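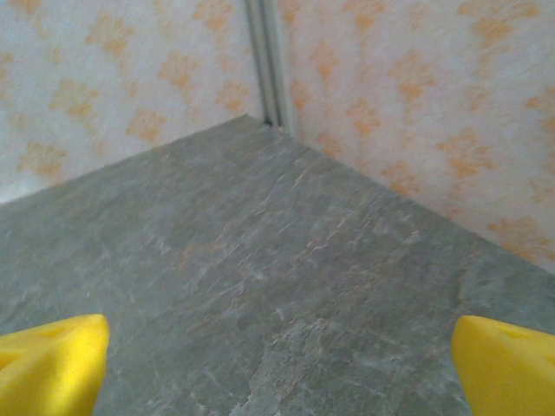
Slide 1. Mottled gray with a slate-like pattern.

Gray at Home: Speaker Notes
Greenwood Library evening talk, Feb 3, 2025

Opening
Wait for the side doors to close. Thank the library. Say the talk runs forty minutes and questions come at the end, except for the paint sample part, when people can call things out.

Ask for hands: who has a gray room at home? Who picked it? Who moved in and found it that way? Leave a pause here. The third group is the one I want to talk about first.

Slide 2. Where I got interested
I worked on listings for Eltance for eleven years. My job was the written part, meaning room sizes, finishes, and heating. When I started, the color line in a listing was a real piece of work. Peach bath, green den, mustard hall. By the time I left I could fill it in before I opened the file.

I went back through my own old listings for this talk. There were 166 I still had complete notes for. Say clearly that this is one office in one town and doesn't prove anything about the country. It does show when the change reached us. The early files have wall colors all over the place, then beige for a long stretch, then gray.

Slide 3. Beige first
Don't rush this. People forget that beige was the safe choice before gray was. Same arguments for it: goes with everything, won't put off a buyer, easy to touch up. Read the two short listing lines from the handout, one beige and one gray. Apart from the color word they match.

Slide 4. Why gray caught on
Paint is the small part of it. Floors, tile, and counters matter more because they stay put for years. Once the floor is gray, a warm wall next to it can look dirty, so the wall goes gray too, and then the sofa.

Photographs also matter. Cool walls look clean on a phone screen. I rewrote a lot of listings after the pictures came in, and the gray rooms needed the least rewriting.

Slide 5. The Dikholm houses
Dikholm is the subdivision past the water tower. Some 600 homes, built in two phases. The first phase gave buyers a choice of four interior schemes. The second phase gave them one, called Dikholm Mist. Pause for anyone who lives there. Be fair about this: a single scheme kept the price down and the houses were finished on time.

Slide 6. Paint samples
Pass out the cards. All five are sold as gray. Ask people to hold them against a sheet of white printer paper. One will look blue, one green, and one close to purple. Let them call out which.

Then ask them to try again under the lamp on the side table. The purple one usually gets a reaction.

Practical point: paint a large piece of cardboard and move it around the room for a few days before buying the gallon. Look at it in the evening.

Slide 7. What came after
A paint line called Drama showed up at our local store in August. Dark reds, a heavy green, a brown close to black. The first order was 1000 cans. I don't know how many sold. I bought one, the green, and used it on the inside of a closet, where it still is.

Slide 8. If you have gray and don't want it
Leave the floor alone for now. Change the light bulbs to warm white first. Bring in wood and a rug with some red or rust in it. Paint one room, a small one. Skip the trim until last.

If you like your gray, keep it. Say this before the questions start, as somebody always asks whether they have to repaint.

Questions
Repeat each one into the microphone. Sample cards go back in the box by the door.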